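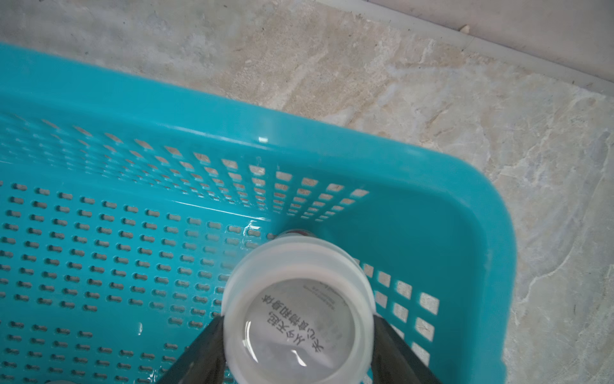 5.2 Two Grippers, One Basket

The task in this section is to put things in a basket, which a toddler can do and which took us most of August. We compared two sets of fingers on the same pair of arms: the Paltia, a stiff matte finger that narrows toward the tip, and the Drurkon, a softer pad that costs more and comes in a nicer box. The controller, the wrist cameras and the fixed camera stayed the same throughout. So did the basket, whose turquoise walls are mostly holes and which our depth estimator regards as a rumor.

Each arm pair ran 109 trials per finger set. A trial counted as a success if the item ended up inside the basket and the basket ended up where it began. The second condition was added after the first afternoon.

Bottles were the easy case. Figure 7 shows a translucent bottle held base up between the fingers, with its neck pointing into the basket. From the wrist camera the base is a clean circle, and both controllers (Caldeira and the older Pelley, see Section 4) found it without trouble. Clear plastic was supposed to be hard. We had written two paragraphs explaining why it was hard, and they have been removed.

Figure 7. Wrist view of a bottle grasp over the basket.

Lidded cups were another matter. The lids are white, round and printed alike, and when the cups stand in a cluster the wrist camera sees a great many good targets and very little floor between them.
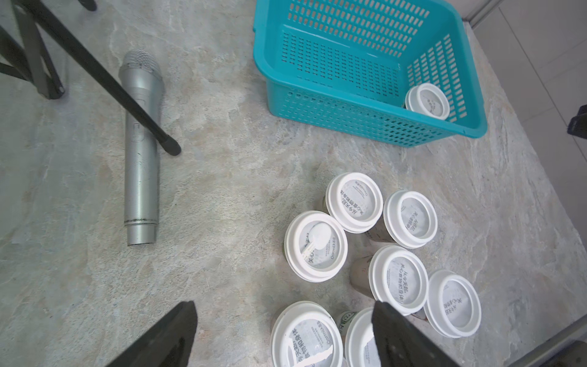 Pelley picks whichever lid scores highest and then reconsiders on the way down. In 11 trials it reconsidered twice. We first blamed the glare, then the calibration, and finally the line of code that Anderson Damasceno had flagged in the spring and the rest of us had marked as resolved. Caldeira commits to one lid and stays with it, right or wrong, and this turned out to be worth more than good judgment.

The fingers mattered less than we had hoped when we ordered them. The Drurkon pads gripped a cup body more gently but needed a wider gap to get in, and in a tight group that gap belongs to the neighboring cup. The Paltia tips fit. They also closed harder than a paper cup would like, so we lowered the closing force by 20 percent and reran the affected trials.
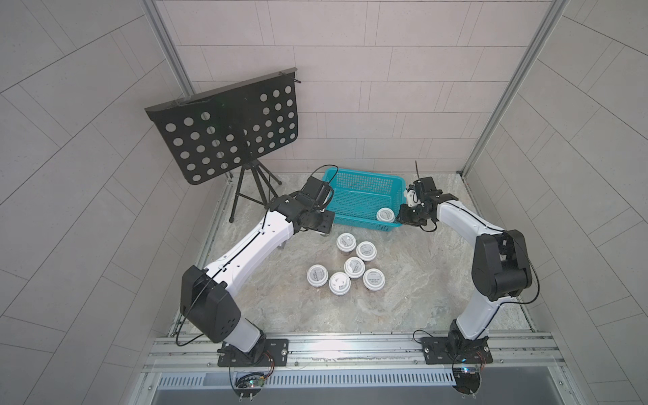

Using both arms brought its own troubles. With one wrist at each end of the basket, the planner treats the rim as shared territory, and the arms defer to each other with a courtesy we did not program. The longest such standoff lasted 8 seconds. We now give the right arm priority, for no better reason than that somebody had to have it.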